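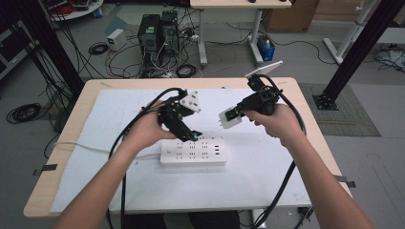

Sorting out the cords, finally

09/09/2018

I have been putting off the cables since we moved to Palthorpe. Every time I needed an outlet I pulled another extension cord out of the box, and by the end of summer I had cords running under the desk, behind the shelf and across the doorway.

The power strip was the first thing to deal with. I wanted one strip on top of the table, where I can reach it, with everything I plug and unplug during the day going into it. The white one has rows of outlets along the top and three USB ports at the right end, so the phone charger can go back in the drawer. Its cord leaves from the left end and goes off that side of the table. The wall outlet is over there anyway.

I put a big white sheet down on the wood and clipped it at the left and right with small metal clips. The table came from my aunt and I don't want it scratched. The clips hold fine. I tried tape first and it left a gummy line that took me most of an evening to get off.

The floor is the part I haven't finished. Both computer towers are still standing out there with black and red cables all around them. I coiled up the loose black ones, and that alone made it easier to walk through. The coils will go in a box once I know which ones I still need.

What I have left to do:

Label both ends of every cord. I bought a pack of 30 labels.
Get the towers up off the floor. Kurmont sells a low stand that is 14 inches wide, but I need to measure first.
Find out what the red cables go to.
Take the old cords to the Dimitriou store, which has a bin for them by the door.

I'd like to have it done by November, when the space heater comes out. That one gets its own wall outlet and stays off the strip.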